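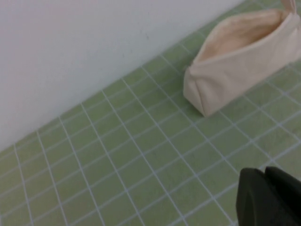
**Gripper trial, February report**

We have now run the Terus fingers and the Grindov fingers on the same arm, same controller, same wrist camera. The Terus pair finished 82 of 100 pouch picks. Grindov finished 58. I would not read much into the gap yet.

Soft goods are where both sales sheets promise the most, and neither pair handles an open cloth pouch near a wall the way Katona's demo suggested. Of the Terus misses, 14 came with the pouch against the wall. The other four I can't explain.

The Rindley controller dropped its link twice. Support blames our cable. We changed the cable and it dropped again.

Spending stands at $977 for spare pads and mounts. I don't recommend buying a second set until the wall picks are rerun with a slower close.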